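Flemby, 11 March 2020 - Tirnent is pleased to say that its upkeep plan for the Prolus two-armed table cell is now open to every owner, large or small. An engineer will call after each 1,000 hours of running to check the joints, the grippers and the cables that trail down each arm.

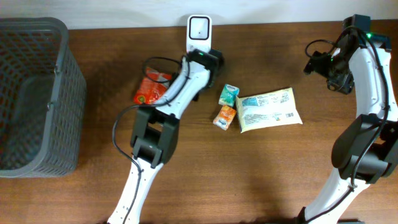 "A cable wants a bit of slack, and it wants looking at often," says Salamatu Annan, who leads our service team and has looked after these cells with great patience for 4 years. Visits take up to two hours.

Contact: Catherine Guthrie, Tirnent press desk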